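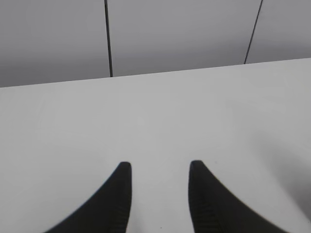
Kundenar releases Stonholm 4, a web framework with fewer opinions than the last one

Zollmont, March – Kundenar today released Stonholm 4, the latest major version of its open-source framework for building web applications. It is smaller and faster than Stonholm 3, and it comes with an upgrade guide that has been read, start to finish, by people who did not write it.

Regular users will remember that Stonholm 3 arrived with a new templating language, a new way of handling forms and a new folder layout, all on the same morning. The company received a good deal of feedback. Much of it was polite. Version 4 is the result of reading that feedback twice, the second time with the door shut.

The main change is to the build step. A project with 700 components used to give developers time to make a hot drink, drink it and reconsider their careers. The same project now builds in 20 seconds on an ordinary office laptop. Kundenar accepts that this removes a popular excuse and has no plans to replace it.
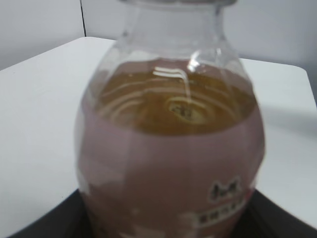 Faster builds come mostly from doing less. Stonholm now keeps a record of which files have changed since the last run and leaves the others alone, something users had been suggesting on the public tracker since version 2. The suggestion was marked "interesting" at the time.

Routing has also been rewritten. Routes can be declared in a single file or next to the pages they belong to, and the framework will accept either without printing a warning about it. Mixed projects are supported too, although the documentation contains a short paragraph in which the authors can be heard sighing.

Error messages have had more attention than in any earlier release. The old compiler was fond of "Unexpected thing", followed by a line number in a file the developer had never opened. In version 4 the message names the file, shows the line and makes a guess at what was meant. The guess can be switched off by anyone who finds it presumptuous. More than 200 messages have been rewritten in this way, and the one that simply said "No" has been retired.

The forms library, which Kundenar moved out of the core in version 3, has been moved back in. The company would like to thank everybody who wrote to say it should never have left, including those who wrote weekly.

Stonholm 4 was tested over the winter with Zúñiga, a booking software firm that moved its whole customer portal across before the first beta had a name. Zúñiga's developers reported 1000 failing tests on the first attempt and none on the last, and have asked that the period in between be described as "busy". Several fixes in the final release came directly from that work, among them a date picker that now believes in February.
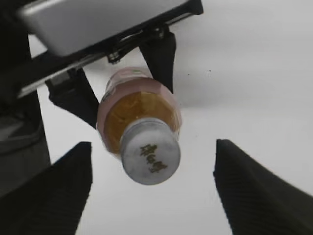 Upgrading from version 3 should take most teams an afternoon. A command-line tool makes the routine changes and leaves a comment wherever it was unsure of itself. Teams still on version 2 are advised to go by way of version 3 and to allow longer than an afternoon. Version 1 is no longer supported, and anyone running it is asked to get in touch, mainly out of curiosity.

Stonholm 3 will receive security fixes until next January. There will be no new features for it, and the dark theme for the debugging panel remains exclusive to version 4, where it is switched on by default after a long internal discussion that Kundenar considers closed.

Stonholm 4 is free to download and use under the same licence as before. Paid support is available in the usual two plans, at the usual prices. Release notes, the upgrade guide and a list of known problems are on the Kundenar website. The list of known problems is in alphabetical order.

About Kundenar

Kundenar makes tools for web developers from an office in Zollmont, above a shop that sells curtains. It maintains Stonholm and a number of smaller projects, one of which is finished.

Press enquiries: please use the contact form on the Kundenar website. It was built with Stonholm 4 and should work.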